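Notebook - wrist camera visual servoing, glossy surface runs
July, started 9:40 a.m.

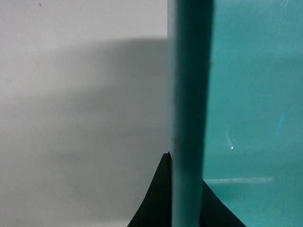 Wrist view, fingers either side of the teal column edge. Note the glint on the glossy face, right of the column.

Picking up from the Rorkach runs. The question for this week is still whether we can get a usable lateral offset from the wrist camera alone when the target is a vertical edge with a shiny surface next to it. Ganano (the edge tracker) was tuned on matte parts and did fine there. On the teal it jumps.

What I mean by jumps: the tracked line sits on the wall/column boundary, which is crisp, and then for a few frames it moves over to the column/glossy boundary, which is a soft change in tone and should score lower. The controller sees a sudden offset and corrects for it. In the logs it looks like a step in lateral error followed by a step back. The arm follows it with a small twitch. Fahad saw the same thing in his runs and put it down to exposure. I don't think exposure is the whole story.

Setup as run today:
Ganano at default edge threshold, then raised, then with the mask described below.
Auto exposure off for all runs. White balance locked.
Ceiling lights on, blinds down.
Approach speed unchanged from the Rorkach runs.
27 approaches per condition, same start poses each time, read from the saved list.
Scored as a jump if the tracked line changes boundary at any point between start and stop. Final offset not scored today.

Condition A, default threshold. 12 of 27 had at least one jump. Most came late in the approach, when the glossy surface takes up a large share of the view. The early part is quiet.

Condition B, raised threshold. Fewer jumps but the tracker lost the line altogether on several approaches and went to hold. I stopped logging this one as a candidate. Hold is safe but it doesn't get us anywhere, and the lost frames bunch up where the lit left side of the column is closest in brightness to the wall. Not worth tuning further by hand.

Condition C, default threshold plus highlight mask. The mask is simple: find small saturated blobs, grow them by a few pixels, drop any edge point that falls inside. Then a second pass that takes out long low-contrast bands running across the view, like the pale horizontal reflection low on the teal. 3 of 27 had a jump. No holds.

So C is better than A on this target. I would not claim more than that yet. Same column, same lights, same list of start poses.

Went through the saved frames from the A jumps one at a time after lunch. Observations:

The pinpoint glint is a smaller problem than I expected. It gives strong gradients but they are short, and the line fit mostly ignores them. Masking it alone (ran this offline on the A logs) removed only two of the 12.

The horizontal band matters more. It doesn't get picked as the line, it's the wrong direction, but it pulls the fit where it meets the column. The end of the band near the column adds edge points on the soft boundary and that boundary then scores higher than it should.

The soft gray shadow on the wall did nothing bad in any frame I looked at. Its upper edge is clear enough to show in the gradient image, but it runs close to horizontal and the direction filter throws it out. Leave it alone. Esperanza had asked whether we should light the wall more evenly and I think we can skip that.

The finger edges are already covered by the static mask. Checked the mask against the frame at the top and it fits, including the narrow tip on the left finger. The diagonal on the right finger leaks by a pixel or two near its apex, which is where the column boundary passes. Widened the mask there by 4 px and reran the offline check. No change in the count, but I'm keeping the wider version.

Offline cost of the mask: total frames processed 1,334, no dropped frames, loop time still inside budget. The band pass is the expensive part. Could run it at half resolution.

Exposure, since Fahad will ask. I reran a handful of A start poses with exposure set lower. The glint shrinks and the band gets fainter, but the shaded face of the column gets noisy. There is visible grain in it at the normal setting already. The line on the wall side held, the fit on the other side got worse. My reading is that lower exposure trades one problem for another. He may want to try this with the Disirine lamp before we drop it.

One mistake to record. The first 5 approaches under C were run with the old finger mask file loaded. Found it when the mask checksum in the log didn't match. Threw those out and repeated them, so the 27 above are all with the correct file. Old file is now renamed so that Ki won't load it by default.

Parameters saved under run 700. Notes on the blob size limit are in the config comments.

Next:
- Repeat A and C with the start poses shifted to the right, so the glossy surface fills more of the view from the start.
- Half-resolution band pass, check timing and count again.
- Fahad: lower exposure plus lamp, same pose list.
- Esperanza: look at the 3 remaining C jumps. Two of them look like the soft boundary winning with no reflection involved, and I can't explain the third.
- Score final offset as well as jumps. Need to agree on how we measure it first.

Stopped 5:15 p.m. Arm parked, logs copied to the shared drive.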